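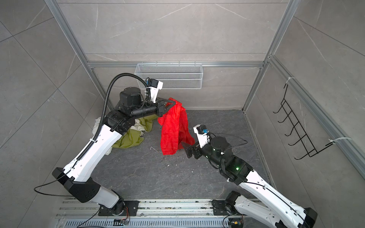

Ultholm Housekeeping and Linen Team – speaker notes, spring talk

Slides are on the shared drive if you want them afterwards. I talk fast, so shout if you need me to slow down.

OPENING

Hi everybody, thanks for coming. I'm going to talk for half an hour on the thing we all do every single day and never get trained for, and that's dealing with a heap of cloths. Sorting it, picking it up, getting it off the floor and onto something. I've been on the linen side at Ultholm long enough to have strong feelings on this (ask my family, they hide the dish towels from me).

Leave the first slide up while people find seats. Red, olive green, cream. Point at the red one, up by its corner, and ask the room: who picks up a cloth by the corner, and who grabs it by the middle? Wait for hands. At Milmont most of the room said middle!

THE CORNER

OK so, corners. I am a corner person. When you take a crumpled cloth by one corner and lift, the rest of it hangs. It'll still have folds in it, lots of them sometimes, but now you've got a shape you can read. You can look down the edge and find the next corner. Grab it by the middle and you've got a bunch of cloth in your fist and all four corners are somewhere underneath, good luck.

Then you go down the edge with your other hand until you hit the second corner. Slide, don't snatch. Now you're holding a cloth by two corners and you can fold it, hang it, shake it, whatever you like.

Do the demo with the tea towel from my bag. Do NOT use the big bath sheet again, I ended up wearing it.

THE HEAP

Next part. A heap is only hard when you treat it as one thing. My rule is to start with whatever's on top or whatever's loudest. Bright colors go first for me, every time. I can see where a red cloth stops and the next one starts, so I can pull it out without dragging half the pile along.

Pale ones I leave until last. Whites and creams all run together in a heap and you think you've got one and you've got two. Spread them before you decide what's what.

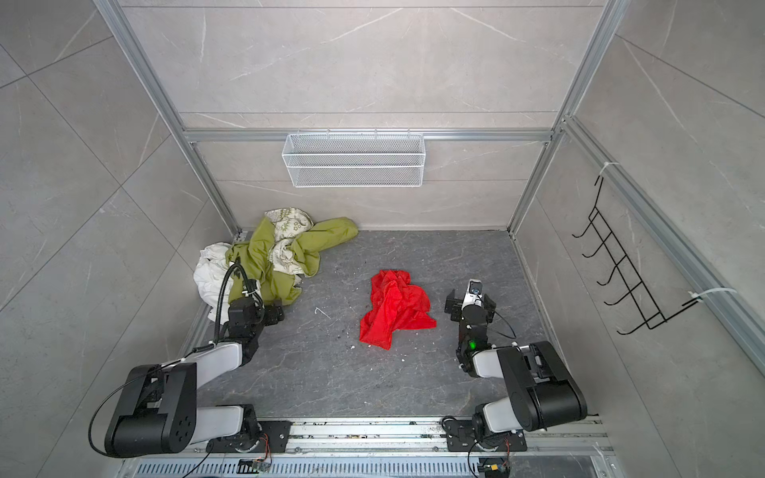 Red cloth out in the middle, the others still back in the corner.

Give them a minute with this slide. I love this stage! One cloth out on its own with floor all around it, and everything else left together. You don't have to finish the whole pile to feel better, you just have to get the first one clear.

Questions to throw out: what would you take next? I'd go for the cream towel with the green flowers, up on top of the olive one. Somebody will say the olive one, it being the biggest. Fine, but then the flowered towel comes with it, and there you are untangling. The white one over by the wall is partly under the green, so that waits its turn.

Also mention the bits on the floor, the little white specks and the crumbs. Cloths first, then sweep, and then nothing goes back down until the floor's done. We had a long argument over this at Ultholm in March and I'm still right.

WHERE IT ALL GOES

Point at the back wall. Wire basket, hanging off the rail, nothing in it. And on the right, a black rack with five hooks, held on with 2 white cable ties. I'm a huge fan of a cable tie. No drill, no wall plugs, and when you want the rack somewhere else you snip it and move it.

Basket or hooks? My split:
Anything damp goes on a hook, one cloth per hook
Anything dry and folded goes in the basket
Anything you're not sure about, feel it, then see above

Mesh is good for cloths, the air gets through and you can see what's in there from across the room. Don't cram it. A basket you have to push down on is a basket you need to empty.

The Gebru team asked me last time what to do when there are more damp cloths than hooks. Get another rack! Or wash more often. I don't have a clever answer for that one.

WRAP UP AND HANDS-ON

Cloth bags are on the side table, one between two. Tip it out, pick your first cloth, find a corner, find the second, fold or hang. Then swap with the pair next to you. Ten minutes, then we'll talk.

If there's time, tell the Tratska story (the 199 napkins that should have been 200, and where the last one was). If there isn't, skip it, and point people to the sign-up sheet for the folding session by the door.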